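緑のジュエリーボックスを買った話(Birkow「Iston」レビュー)

カテゴリ:収納・小物
更新:2026年2月20日

アクセサリーの収納については、長いこと「小皿」でやってきた。玄関に一枚、洗面所に一枚、寝室に一枚。帰宅した順に外していくので、指輪は玄関、ピアスは洗面所、ネックレスは寝室という分布になる。考古学者が発掘したら住人の動線がきれいに復元できるはずで、それはそれで資料的価値があると思うのだが、朝の七時五十分に片方のピアスを探している人間には何の慰めにもならない。

そういうわけで、箱を買った。Birkowというメーカーの「Iston」というジュエリーボックスで、色は緑。輸入雑貨のSukprasertの通販ページで見つけ、レビューが302件ついていたのを律儀に最後まで読んだ。後半はほとんど「母に贈りました、喜んでいます」だった。お母さん方の使用感はどこにも書かれていない。全国の母たちがこの箱を前にどんな顔をしているのか、いまだに気になっている。

クーポンで200円引きになった。読むのにかかった時間を考えると時給としてはひどいものだが、まあ引かれないよりはいい。

届いた日はまず場所をつくるところから始めた。小皿三枚の中身を全部持ってきて、淡い色のテーブルの上で仕分けをする。白っぽい天板に銀色の小物というのは、見えるようで見えない組み合わせで、影を手がかりに探すことになる。同じことをする人には濃い色の布を一枚敷くのをおすすめしたい。私は敷かなかった。
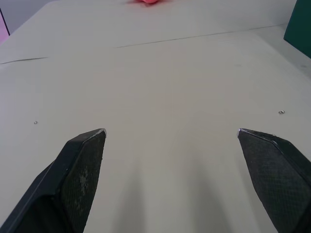
文:Nillness

では箱の話をする。

外側は濃い緑、内側はオフホワイト。商品ページの写真ではもう少し明るい緑に見えたので、開梱したときは「おや」と思ったけれど、三日もすると届いた色のほうが好きになっていた。人の記憶というのは都合よくできている。部屋に緑のものがひとつもない我が家では、今のところ棚の上でいちばん態度が大きい。

幅は18センチ。キッチンスケールに載せたら中身なしで378グラムあった。さっきまで薄力粉を量っていた秤なので、何グラムかは粉かもしれない。旅行用としては大きく、一生ものの宝石箱としては小さい。つまり、棚の端に置いて毎日開け閉めするのにちょうどいいあたりを狙ってきている。宝石をお持ちでない方にも圧迫感を与えない大きさ、と言い換えてもいい。

留め具は正面の真ん中にある。銀色の金属で、ふたの側にも同じく小さな金具がついている。閉じるときに「ぱちん」と鳴る。この音がなかなか良くて、買った日の夜は用もないのに開けたり閉めたりしていた。同居の猫は二回目で別室に移った。開けるときは少しだけ固く、片手でやろうとすると箱ごと持ち上がりそうになる。両手を使えばいい話なのだけれど、朝の身支度で両手が空いている瞬間というのは意外に少ない。歯ブラシをくわえたままなら、どうにかなる。

ふたは開けると少し後ろに傾いて、そのまま立っていてくれる。以前、実家にあった箱はふたが勝手に閉まるタイプで、指輪を選んでいる人の手の甲を定期的に噛んでいた。あれを基準にすると、立っているだけでもう満点に近い。基準が低いのは承知している。

中は、左側に縦長の指輪の場所がある。クリーム色のふっくらしたロールが奥から手前へ並んでいて、そのすき間に指輪を差し込む方式だ。右の奥は平らなオフホワイトのパネルで覆われた四角い区画、その手前が浅いオープンな区画。区画どうしは細い緑の仕切りで分かれている。この仕切りの緑が外側と揃えてあるのは、地味だが感心した。安い箱はだいたい中に入ると急にやる気をなくす。
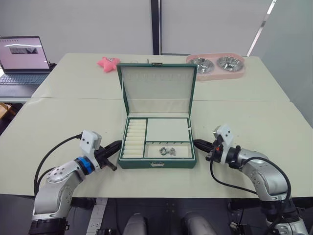 ふたを開けた状態のIston。手前の浅い区画にいるのは、丸いリング状のものと、きらきらしたリボン形のもの。

で、この手前の区画である。奥の縁に小さな切り込みがいくつか並んでいる。説明書は入っていなかった。ピアスを引っかけるのか、細いチェーンを通すのか、単に意匠なのか、三十分ほど仮説を立てたすえに、私はここを「帰宅して最初に外したものを放り込む場所」に決めた。要するに小皿である。長年の小皿生活に別れを告げるために買った箱の中に、四角い小皿がひとつ内蔵されていたことになる。設計者はたぶん人間というものを知っている。

指輪のロールについては、細いものは文句なし。しっかり挟まって、斜めになっても落ちてこない。ただ、大ぶりな飾りのついた指輪を隣どうしに差すと、飾りが肩をぶつけ合う。満員電車と同じで、全員が少しずつ角度を変えることで解決する。台座の高いものをたくさん持っている人は、一つおきに差すつもりでいたほうがいい。私は大ぶりなものを勢いで買っては二度しか着けないという習性があるので、それらは奥のほうに並んでもらっている。反省を促す配置だ。

右奥のパネルで覆われた部分は、正直に言って最初は存在を忘れていた。平らで静かなので、つい上にものを置いてしまう。実際、腕時計が三日ほどそこに住んでいた。今は立ち退いてもらった。上にものを置いたままふたを閉めると、背の高いものはふたの内側に当たる。当たったからといって警告音が鳴るわけでもなく、留め具がなんとなく留まらないという形で控えめに抗議される。

次にふたの裏。ここが買うときの決め手だった。内側のパネルの上のほうに小さなタブが横一列に並んでいて、下のほう、蝶番のすぐ上には、ギャザーを寄せた淡い色の布ポケットが幅いっぱいについている。上で鎖を吊って、余った下のほうをポケットに落としておけば絡まない。そういう仕組みだと私は解釈した。理屈としては美しい。

理屈としては、と書いたのは、この解釈がうまくいくのはチェーンが絡まっていない場合に限るからだ。寝室の小皿にいたネックレスたちは、すでに互いに深い関係を築いていた。銀色のチェーンなどは細かい環が一か所にぎゅっと集まって、どこが始まりでどこが終わりか、本人にもわかっていない様子である。箱は絡まりを防いではくれるが、過去の絡まりについては一切関知しない。ここを混同して買うと、届いた日の夜が長くなる。

ほどき方はいろいろ試した。先の細いもので塊の真ん中をつついて、ゆるんだところから広げるのが結局いちばん早い。引っぱると悪化する。引っぱると悪化するとわかっていて引っぱるのが夜十一時の人間なので、できれば昼間にやってほしい。あと、チェーンはほこりや糸くずのたぐいをよく拾う。ほどいたあとに一度、柔らかい布で拭いてから吊るすと気分がいい。
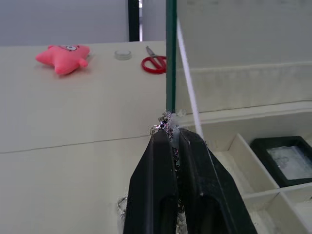

ほどいたものから順に、ふたの裏の列に掛けていく。長さの違うものを隣にすると、短いほうが長いほうの途中に寄りかかるので、似た長さどうしをまとめるとよかった。ポケットには見た目以上に入る。入るからといって入れすぎると布がふくらんで、閉めたときに下の段と話し合いになる。我が家では細いもの四本で平和が保たれている。五本目を足した日に一度だけ、開けたら全員がひとつになっていた。四本に戻した。

一か月ほど使って気になった点を、思い出した順に書いておく。

内側のオフホワイトは、やはり汚れが目立つ。化粧をした手で触ると、触ったところが記録される。私は右の縁に早々とファンデーションの指紋を残してしまい、湿らせた布で軽く押さえたところ、薄くはなったが消えてはいない。箱の中で自分の犯行現場を毎朝見ることになるので、手を洗ってから開ける習慣がついた。衛生面ではプラスかもしれない。

鍵はない。留め具だけなので、猫と小さい子どもには効くが、大人には効かない。うちの場合、中身の総額より箱のほうが目立つ可能性すらあるので、特に困っていない。

底がやや滑る。つるつるした棚に置くと、留め具を外すときに箱が数ミリずつ奥へ逃げていき、週の終わりには壁にたどり着く。百円ショップの滑り止めシートを小さく切って敷いたら止まった。最初からつけておいてほしいところではある。

大きいバングルは、たぶん無理だ。手持ちの太いものを入れようとしたら、ふたが最後まで下りなかった。これは洗面所の小皿に残ってもらうことにした。そう、小皿は一枚だけ現役である。完全な引っ越しというのは、なかなか難しい。

良かったほうも書いておくと、探す時間は明らかに減った。開ければ全部がそこに見えているので、持っていることを忘れていた指輪を着けるようになった。先日は、去年の春になくしたと思って似たものを買い直した指輪が、ロールの奥から三番目に当然のような顔で並んでいた。仕分けのときに自分で差したはずなのに、まったく気づいていなかった。今は二つ隣どうしで並んでいる。どちらが先にいたほうか、もう区別はつかない。

他社の三段重ねのタイプとも迷った。あちらは引き出しがついていて収納力は上だが、引き出しというものは閉めた瞬間に中身の存在が消える。私のように見えないものを持っていないとみなす人間には、ふたを開けたら一目で済むほうが合っている。反対に、数が多くてきちんと分類できる人なら、Istonだとすぐに足りなくなると思う。分類できる人が小皿から始めているとは考えにくいが、一応。

贈り物にどうかと聞かれたら、色の好みさえ外さなければ悪くない。緑はけっこうしっかりした緑なので、淡い色で部屋を揃えている人には事前に探りを入れたほうがいい。それから、贈るなら相手のチェーンがすでに絡まっているかどうかも、できれば。

評価は五つ星のうち四つ。引いたひとつは底の滑りと、説明書がなかったことに対して半分ずつ。例の切り込みの正しい使い方をご存じの方は、コメント欄で教えてください。四月になったらもう一度、布ポケットのへたり具合と指紋のその後を追記する予定です。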